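Regrouting the utility room, part 2: joint width, water ratio and cure time

2022-08-19

The first part of this covered removal. I left off with the old grout out to a depth of two thirds of the tile thickness, which is the figure most installers quote and the one I used. This part covers the new grout.

Joint width decides the product. The usual dividing line is an eighth of an inch: unsanded below it, sanded above it. My joints measure just under that on the wall and well over it at the floor transition, so I bought both. Sanded grout in a narrow joint bridges at the surface and leaves a void behind it. Unsanded grout in a wide joint shrinks and cracks down the middle. I have repaired the second kind of failure in two bathrooms and did not want a third.

Water ratio is where most of the trouble starts. The bag gives a range, and people mix at the wet end of it because wet grout is easier to push. The extra water leaves as vapor and the space it took up stays behind as pores. The result is softer, lighter in color and more absorbent. I weigh the water on a kitchen scale and put the powder into the water in three additions. Mix slowly by hand or with a paddle at low speed, let it stand for ten minutes, then mix again without adding anything. It will look too stiff after standing. The second mix brings it back.

Nithin Krishnan, who set the tile in my last house, mixes by eye and gets a consistent color every time. I do not. The test batches I made in August went like this:

Batch 1, low end of the range: hard to push into the wall joints, good color, no cracks after a week.
Batch 2, middle of the range: filled well, slight color variation near the corners.
Batch 3, high end of the range: filled very well, chalky on the surface. I could mark it with a thumbnail.

I went with a point between 1 and 2.

For application, hold the float at 45 degrees to the wall and work diagonally across the joints. Running parallel to a joint lets the edge of the float drop in and scoop it out. Do an area you can finish in 13 minutes, no more, and do one more pass with the float nearly upright to take off the excess. The sponge comes later, after the grout has firmed up enough that a fingertip leaves no print.

The sponge should be damp and well wrung out. I change the rinse water more often than seems necessary. A haze left by dirty water takes longer to remove than the water takes to change, and acid haze remover attacks fresh cement grout, so I avoid it for the first ten days.

Inside corners get silicone. Walls move relative to each other and cement grout does not stretch. I used a color-matched tube and found the match acceptable in daylight and poor under the LED strip. Jagadeesh Achari commented on the last post that he grouts his corners and has had no problems in four years. I believe him, and I assume his walls are masonry. Mine are stud walls and the old corner grout had cracked from top to bottom.

Curing: 24 hours before light use, 72 before regular cleaning, and longer before sealing. In a cold room I would extend all three. I misted the joints lightly twice a day for three days, which slows the drying and evens the color. Whether it makes the grout measurably stronger in a narrow joint I can't say. I have no way of testing that at home.

On layout, square tile in a straight grid is less forgiving than a running bond. Every joint is continuous, so any change in width shows along its full length, most of all from a shallow angle. 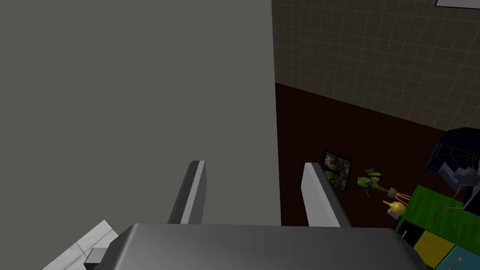

Square tile with light grout lines, meeting a dark floor.

A light grout against a mid-toned tile makes this worse, and I chose it anyway. A gray one step darker than the tile would have hidden two joints near the door that wander by a sixteenth.

Sealing is next. I have a penetrating sealer and an unopened bottle of the topical kind, and I intend to try both on a spare board before putting either on the wall. The test will be a drop of water and a drop of coffee on each, timed until they darken the joint. Results in part 3, along with the floor transition, where I still have to decide between the sanded grout and a metal strip.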